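4.2 Surface appearance and judgments of cleanliness

The second part of the study dealt with how people judge a table before they sit down at it. Operators in the first part had told us that guests complain more often about tables with an uneven color than about tables of one plain shade, even when both are wiped on the same schedule. We wanted to know whether this held when the cleaning routine was kept the same for every table.

The work was carried out in the two dining rooms run by Hostedeo in Tuvevar. Both rooms serve lunch on weekdays and share one kitchen. The older room has wooden tables bought over several years, so the tone of the tops differs from one table to the next. The newer room has tops in a single pale gray. Staff used the same cloths and the same cleaning solution in both rooms, and the order in which tables were wiped was fixed by a printed plan. Surface samples were taken after wiping and before the first guests came in.

A total of 189 guests agreed to answer a short questionnaire. Of these, 100 were seated in the older room and the remaining 89 in the newer one. Each guest rated the table on a scale from 0 to 100, where 0 stood for "very dirty" and 100 for "very clean." They were then asked to write down, in their own words, anything about the table that had shaped the rating. Guests who had eaten in either room earlier in the same week were left out, as were guests who arrived while staff were still wiping.

The median rating in the newer room was 86. In the older room it was lower, and the spread was much wider. The surface samples did not follow the same pattern. Counts from the two rooms overlapped almost fully, and the table with the lowest rating in the study was among the cleanest by count. Ratings below 40 were given only in the older room, and most of the written comments that went with them mentioned dark patches or stains. When staff checked these tables after lunch, the patches were in most cases part of the wood.

Grain seems to matter here in two ways. First, bands of darker color can be taken for spills or for the marks left by a wet cloth. Second, a guest looking along a table from a seat sees the color change over a short distance, and a change of this kind is easy to read as a difference between a wiped and an unwiped area. Figure 3 gives an impression of such a surface, with lighter and darker bands and a more golden area toward the upper right.
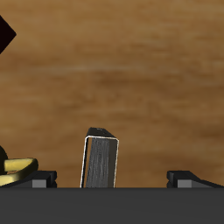

Figure 3. Wooden tabletop with uneven grain and tone (computer rendering).

Lighting may add to the effect. The older room faces the street and gets low sun in February, when the questionnaires were handed out. We did not measure light levels at each table, and the comments are too few to sort by seat. The Cumorance scale, which we used for the ratings, was also built for kitchen counters, and its wording had to be changed slightly for dining tables.

The owners have since asked whether tablecloths would close the gap between the two rooms. The present data cannot answer this. A cloth hides the grain, but it also brings its own creases and marks, and guests may judge these by a different standard. Section 4.3 turns to the staff interviews, where the question of cloths came up several times.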